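### Bedroom tasks: where we're up to 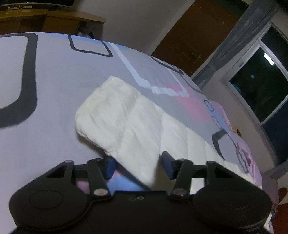 *The hand-held gripper at the edge of a white quilted piece, on a printed sheet.*

The Evura project moved on to bedding in January, after a long stretch of kitchen work. The method hasn't changed. A person holds the gripper, does the job at normal speed, and the recording from the tool's camera goes into the training set. The people doing the recording work in their own homes, so the beds, sheets and lighting are different every time.

Qistina Pelupessy, who runs the recording side, has set the target at 600 demonstrations for folding and straightening. We have 106 so far. Another 29 were dropped in checking, mostly for grabs where the fingers closed on the sheet as well as the piece on top of it. A person sorts that out without thinking, but the robot will copy it if we leave it in.

Quilted fabric has been slower than towels. It's thick, it springs back, and an edge that lies flat gives the fingers very little to get hold of. Botond Bozsik suggests coming in low at a corner or a curled edge and waiting a moment after closing before you lift. Please try it this way for your next batch and note how many goes it took.

A few reminders for anyone recording:

- Keep each take under 20 seconds where you can.
- Start with the fingers open.
- Patterned sheets are fine – we want more of them.
- Don't smooth the fabric with your free hand partway through.

Spare fingertip pads are in the Collia storeroom. Sorcha Shearer has the sign-out list.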